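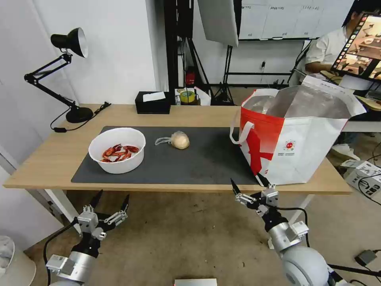 My confirmation lists the supper and the morning shuttle up to Riltness, but no ride back down, and when I open the ticket in Pop it tells me the return has already been used. We have not left home yet. Please advise whether we should still drive to the lot, as we have a party of eight and the lodge has no overnight rooms for us.

Status: Closed - resolved
Product: Riltness Supper and Shuttle package
Channel: Web form
Priority: High (travel within one week)
Related tickets: merged, see below

First response

Thank you for contacting Riltness Guest Services. Your booking is valid and all seats in your party are held in both directions. Please do not cancel or rebook, as a second booking will place you at the end of the seating list for the supper. We have passed the ticket display fault to our booking team and will update this ticket when we know more. If you are traveling before then, the printed confirmation will be accepted by the driver.

Guest reply

Thank you. I do not own a printer. Will the e-mail on my phone be enough? Also, one member of our party uses a folding wheelchair and I had asked for the lift-equipped bus. I would like to be sure that request was not lost along with the return ride.

Second response

The e-mail on your phone is enough. Your request for the lift-equipped bus is on file with Brikero, which operates the shuttle on our behalf, and it applies to the ride up and the ride down. Boarding for that bus is at the north end of the parking lot, next to the ticket window.
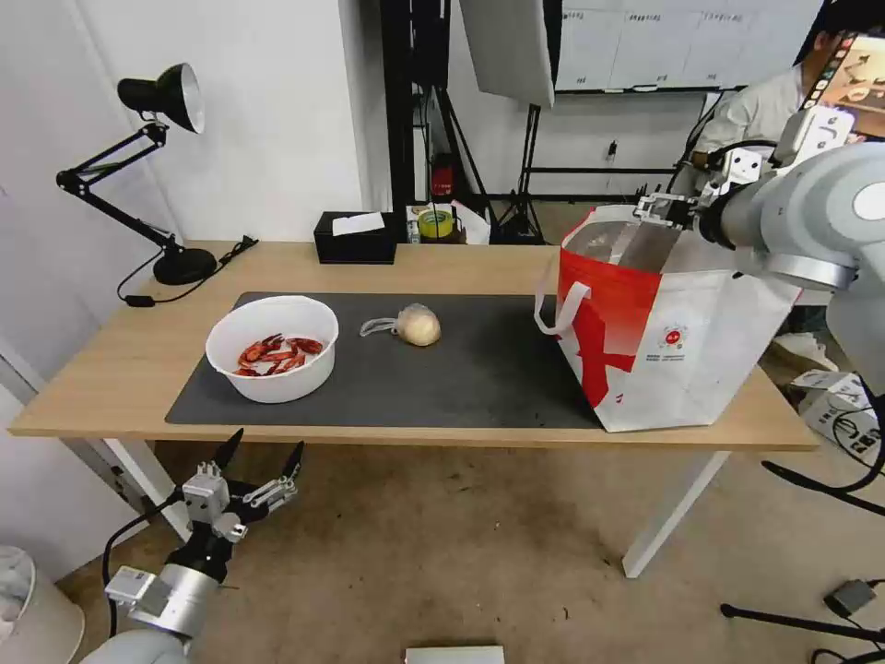 Posted by Riltness Guest Services, Booking Support
Last updated July 29, 2021

The notes that follow were added by the booking team after similar reports were received from other guests. They are published here so that guests with the same fault can find them.

Reported behavior

Guests who bought the package through the website received an e-mail confirmation with the supper and the outbound shuttle only. In Pop, the return ticket appeared in gray with the word "Used." Guests who booked by telephone were not affected. Guests who bought a shuttle seat without the supper were not affected either.

Checks made

The seat records at Brikero were compared with our own. Both showed the return seats as sold and held, and no seat had been released to another guest.

A test package was bought on the website with a return time of 9:30 p.m. The fault did not appear. The same test was repeated with the last bus of the night, which leaves at 12:15 a.m., and the fault appeared at once.

The test was repeated on a different browser and on a second phone. The result was the same each time, so the fault was taken to lie with the booking record and the guest's device was ruled out.

Cause

The last bus leaves after midnight. Pirivex, the system that issues our tickets, gave the return ride the same calendar date as the supper. A 12:15 a.m. departure on that date falls before the morning ride up, and Pop treated it as a trip that had been completed. The confirmation e-mail leaves out completed trips, so the return ride was missing there as well.

The last bus was moved from 11:45 p.m. to 12:15 a.m. this season to allow more time for the music after supper. The package template was not changed to match.

Extent

All 1,105 package bookings for the season were reviewed. Of these, 178 included the last bus and carried the wrong date. In 148 of them the guests had not yet traveled, and corrected tickets have been sent. The remaining guests had already made their trips. Brikero's driver logs show that drivers honored the seats from the paper list, although 2 parties were asked to wait while the list was checked. Both have been sent a written apology and a refund of the shuttle fare.

Correction

The template in Pirivex now gives any departure after midnight the date of the following day. Corrected tickets replace the old ones in Pop and no action is needed in most cases. If the return ride still appears in gray:

1. Close Pop fully and open it again while connected to the internet.
2. Select My Trips, then Refresh.
3. If the ticket has not changed, reply to your confirmation e-mail with your booking number in the subject line.

Please do not use the Report Lost Ticket button for this fault. It cancels the existing ticket - including the supper seating - and our staff must then restore it by hand.

Guest reply

The return ride now shows correctly with the next day's date. The lift request is listed as well. You may close this.

Closing note

Closed at the guest's request. The template will be checked again in October, before the winter timetable is loaded. Guests holding winter packages will receive their shuttle tickets after that check.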